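Clokier Gripper: Questions About Dropped Plates

Why did the gripper open by itself?
In June, the fingers lost force after 50 minutes of work and a plate fell. We found a fault in the force setting, which went down to 70 percent after a restart. 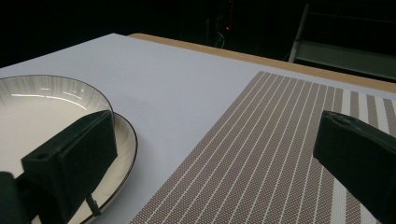 Which units have this fault?
Only units with software 2,844 are concerned. Please check also the finger pads before you use the tool again. A small notch at the edge, as on the right finger, must be reported to Plastus service. Set the force to 100 percent and keep your hands away from the fingers during the test.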